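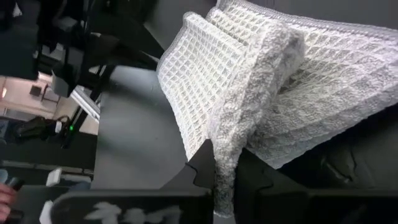

Fledent G2 gripper kit: my review after a month of folding laundry badly

25 Apr 2020

I bought the Fledent G2 in March, mostly because my arm had been sitting on the bench with nothing on the end of it since I moved, and I was tired of looking at it. The arm itself is a Gundutik, the bare version, bolted down in a corner of the Koskela workshop where I rent bench space. I paid for the gripper myself, and nobody at Fledent knows I exist.

What you get in the box: two fingers, the servo body, the mounting plate, a cable, a small wrist camera bracket (camera not included, boo) and a bag of screws with a few spares. The instructions are a folded sheet with drawings. The drawings are good! I only put one piece on backwards, and that was me being in a hurry to see it move.

Putting it together

It took me an evening, including a break for soup. The mounting plate lined up with the Gundutik wrist without any drilling, and I was so surprised I checked it twice. The cable is the weak spot. It's too short if you want to route it neatly along the arm, so I ended up buying an extension and taping the joint (ugly, works fine). If you have a longer arm than mine, order the extension right away and save yourself the wait.

Setup was the annoying part. The control software wants you to run a calibration where the fingers close all the way and open again, and mine kept quitting halfway through. I went around in circles on that until Eetu Hyvönen, two benches over, told me to power the gripper separately from the arm. Fixed it on the next try. That really should be on the sheet.

How it does with cloth

My project is towels. I know, I know, but I have always wanted a machine that folds towels, and waffle weave is my favorite because those little squares give the fingers some texture to work against. With a single flat layer lying on the table the G2 does a nice job. It comes in low, closes, lifts, and you get that lovely moment where the whole thing swings up in one piece.

Bunched-up fabric is harder. Once a towel has a thick rolled part hanging off it, you're never sure what you've got between the fingers: one layer, or two, or just the tail end of the roll. The fingers are black and glossy, very handsome, and I think they're too slick for this. I stuck thin rubber pads on mine for a while and the grip got better, but then they'd hang on to the fabric when I wanted them to let go. I've gone back to bare fingers and a slower closing speed, 90 percent of my time now being spent on that one slider.

The counter in the software says I'm at 2,066 closes. Nothing has worn out so far, no wobble in the fingers, and the screws have stayed put.

Compared to the Fedano

I had a Fedano gripper before this one. It was stronger and a lot louder, and it crushed things. The Fledent is gentler and slimmer at the tips, so it gets under the edge of a hem where the Fedano would just shove the towel across the table. For wood blocks or cans I'd probably still pick the Fedano. For anything soft, this one, easily.

Would I buy it again? Yes, with the longer cable. Four stars out of five, and I'd bump it up if they sold a matte finger set. I've written to ask them. Will update if I hear back!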